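# The Arm on the Kitchen Counter

Natanael Lacerda started the arm in September, on the bench at Fontes, a shared workshop in an old tire warehouse. By the time it could lift anything he had moved it to a kitchen, and it has stayed in one ever since.

"The bench was the wrong test," he says. "Everything on a bench is square and heavy. I wanted cups."

The arm is called Dranen. It has 6 motors, a steel base plate that clamps to the edge of a counter, and a parallel gripper that Lacerda has rebuilt 5 times. It cost him $2,868, which he can tell you because he keeps every receipt in a binder. The biggest line in the binder is motors. The second biggest is motors he burned out.

The fingers are the part he likes to talk about. Early ones were smooth and let go of anything round. The current pair is black, with a fine crosshatch on the inner faces and a slot through each finger. He prints them at Fontes overnight and keeps a box of old ones under the sink. 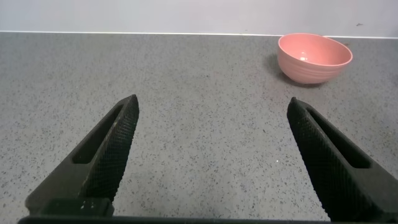 *The gripper open over the counter, with the pink bowl still out of reach.*

Anas Berrada writes the software. He and Lacerda met at Fontes over a broken drill press, and for a while they only traded parts. Berrada had been working on a small program of his own, Danden, that recorded the movements of a hand-guided arm and played them back. It worked as long as every object stayed exactly where it had been. Move a cup an inch and the arm would close on air.

The version running now uses a small camera mounted behind the fingers. Someone guides the arm through a task, the camera records, and Danden stores the pictures along with the joint positions. Berrada trains a model on the recordings and then lets the arm try by itself. A good evening gives him 24 usable recordings. On a bad one the clamp slips or a cable catches, and they stop early and eat.

The tasks are plain ones: pick up a cup, carry it, put it down, move a bowl from one side of the counter to the other. Bowls are hard because the fingers have to come down over the rim at the right angle. Clear plastic is worse. The camera sees the counter through the cup and the cup's own ribs at the same time, and the model has to work out which lines belong to the thing it should grab. 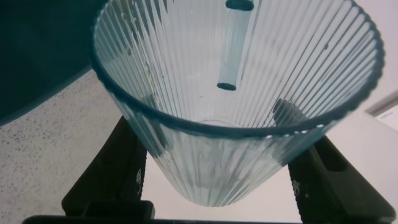
Grip force took most of the winter. Lacerda first set it by hand with a dial on the control box, and the two of them argued over every setting. Berrada wanted more force so that cups would stop sliding. Lacerda wanted less, having swept up after the first approach. They settled it with a current limit on the finger motor — the gripper closes until the motor starts to work harder, then holds. It is a cheap fix and it does fail on soft plastic, where the wall gives before the motor notices.

The control board came from Ondent, a two-person shop that shares a wall with the workshop. Lacerda had been using a hobby board that reset itself whenever all the motors moved at once. The replacement has separate power for the gripper, and the resets went away. He still unplugs the kettle before a session, out of habit.

Liquids are the newest part of the work. Both men put them off for as long as they could. A bowl with something in it has to be kept level, and the surface reflects the overhead light in ways an empty one doesn't. Lacerda wrapped the lower cables in tape and moved the power supply off the counter to a shelf. Berrada cut the top speed by half.
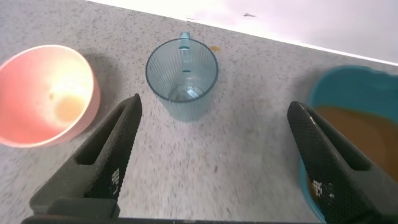
*Two bowls with liquid in them and a ribbed cup, seen from behind the fingers.*

They run sessions on Wednesday nights, starting after dinner. Lacerda guides the arm and Berrada sits at the table with the laptop, calling out when a recording is bad. There have been over 5 versions of the pouring motion so far, and none of them is one they would show to visitors. The trouble is in the wrist, where a little play in the gears turns into a wobble at the rim.

Lacerda has a new wrist drawn up. It uses a belt where the old one has gears, and it needs a wider bracket, so the camera mount will have to move too. Berrada is less pleased about that part. Moving the camera changes every view it records, and he expects to redo most of the cup recordings before the model is any good again. He has asked for the bracket to be finished first, and for the camera to be moved only once.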